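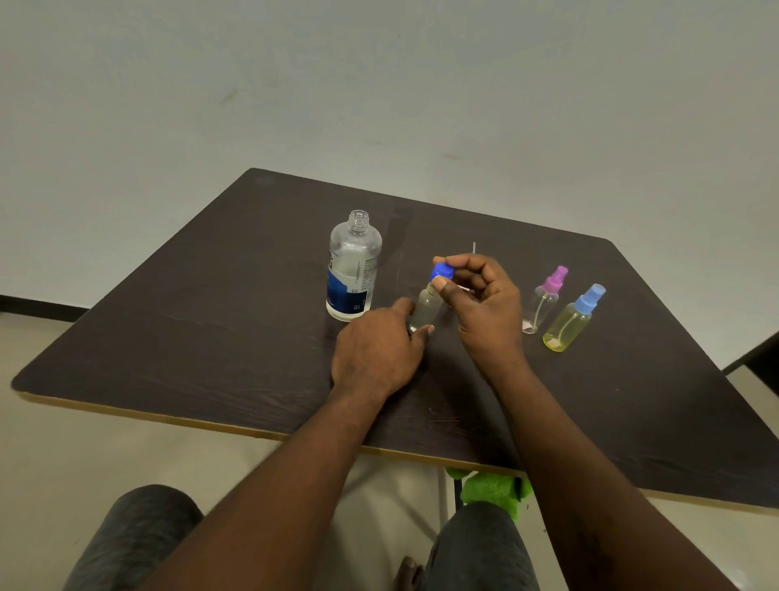 Filed under: Home Care > Refill Guides

Part 2: Filling your small spray bottles

I keep three or four of these going at once, so I do them all in one sitting at a table with some elbow room. The Plirnimetti bottles hold 70 ml each, and a big refill bottle goes a long way!

1. Read the label on the refill first. If it says to dilute, mix it in a jug before you start pouring.

2. Unscrew the spray top and lay it on a clean cloth, tube and all.

3. Pour slowly, and stop a finger's width below the neck. The tube takes up room too (I forgot this on my first one and had to mop the table).

4. Lower the tube in, then turn the cap with your thumb and finger while your other hand holds the bottle steady. Snug is plenty - the thread strips if you crank it.

5. Pump a few times into the sink until you get an even mist.

6. Write the contents on a bit of tape and stick it on.

Note: I give each liquid its own cap color and never swap them. Spare caps are Horgan part 284.

Caution: Never top up one cleaner with a different one. Rinse the bottle and the tube with around 200 ml of warm water, and let both dry before you change liquids. Keep everything away from kids and open flames, and put the lid back on the refill when you're done.

Drenis Home Guides | Contact us | Back to top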